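Shop notebook - March - drum carder rebuild and the dye pots

8:10 am. Heater was off again when I got in, 8 degrees C in the dye room, so the pots will take forever to come up. Starting the carder first.

Carder. Drive belt is slipping when the big drum is loaded past halfway. Took the guard off (four screws, one is stripped, need to drill it out and replace, DONT just jam it back in like last time). Belt is glazed on the inside face. Roughed it up with 120 grit as a stopgap. Ran a thin batt of the gray fleece, fine. Ran a thick one, slips. So the belt is finished. Ordered two from Biltico, same length as the old one, asked for the ribbed type this time. They say next week.

While the guard was off - licker-in was set way too close. Could hear it ticking on the slow turn. Backed it off until two sheets of copy paper slide through and one drags a bit. Ticking gone. Somebody bent a row of teeth near the left end of the big drum, probably a burr or a staple from a bag tag. Straightened most with the small pliers. Two snapped. Leave them.

Please pick through the fleece BEFORE it goes on the tray. Found a piece of baling twine in the last batch as long as my hand.

9:45. Dye pots. Second try at the green-blue for the Tapia order. First try last week came out too yellow in daylight, looked great under the tubes, which is the usual trap. Checking everything at the door from now on.

Recipe as done today:
Wool yarn, 600 g, skeined and tied in four places, loose ties
Soaked from 8:30 in warm water with a drop of dish soap
Stock solutions all 1 percent, blue made fresh, yellow is the old jar (shake it, it settles)
Blue 70 ml more than last time, yellow same, black a small splash - should have measured that, didn't, sorry
Vinegar in two goes, half at the start and half once it simmers

Pot went in lukewarm and took over an hour to get to a simmer because of the cold room. Probably helped to be honest. Color went on much more evenly than last week, no pale patches under the ties except on one skein, and that one I tied too tight. Water not fully clear at the end. Blue is still bleeding a little in the first rinse, none in the third.

Daylight check at the door: closer. Wet it reads nearly black. Have to wait.

11:30. Rinse water temp matters, writing it down again as I forgot it again. Went from hot pot to cold tap on one skein and it has felted along one side. Not usable for the order, will go in the sample bin. The other skeins cooled in the pot with the lid on and are fine. So: lid on, walk away, eat lunch.

12:40. Lunch. Washed the fleece trays.

1:15 pm. Loom 2. Dritis sent the new reed, 8 dents to the inch. Checked it against the ruler, it's right. Slight rust at one end, wiped with oil, then alcohol, then ran scrap cotton through it until the cotton came away clean. Warp for the towel samples is 116 ends counting the doubled selvedges. Threaded the first half. Found a crossing error near the middle, went back and redid the lot from there. An hour gone. Threading in pairs from the center would have caught it sooner.

Tension on the back beam is still uneven, right side soft. Put a cardboard strip in under the last few turns, better but not good. The apron cords on that side are stretched I think. Replace all of them, no point doing one.

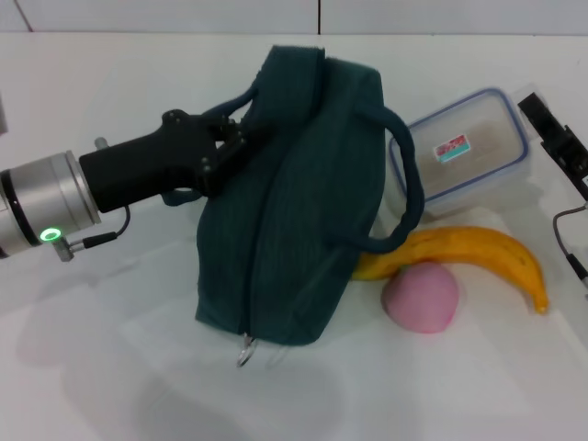 2:50. Ribbed cloth and color. Dark teal on a corduroy type surface reads darker than the same color would on something flat, the grooves hold shadow. Same thing going to happen with the Tapia swatches if they go for the ribbed weave, so I want to dye a half shade lighter for that one and keep today's recipe for the plain weave. Will do a small pot of each to compare. Tiny skeins are enough.

Rope handles on a soft bag, while I think of it: for the ones we're making, thicker cord, and stitch the ends into the lining seam as well as the face. The first two samples pulled at the face fabric after a week of carrying cones around in them. Bar tack looked tidy and did nothing.

3:30. Drurkilo called about the cones. Natural wool is in, the gray is not, no date given. Enough gray here for the towels but not for the blanket. Move the blanket back.

4:15. Skeins mostly dry over the rack. Daylight check again, before the light goes: good. A bit more blue than the Tapia card, not by much. I'd send it. Cut a short length from each skein, taped to the recipe card, card is in the tin with the others. The felted one labeled as such.

To do
- drill out stripped screw, carder guard
- belts when they come, fit both days off each other so one is spare
- apron cords loom 2, whole set
- new yellow stock, throw the old jar
- MEASURE the black
- heater timer, again
- finish threading second half

Left the carder unplugged with the guard off. Don't run it.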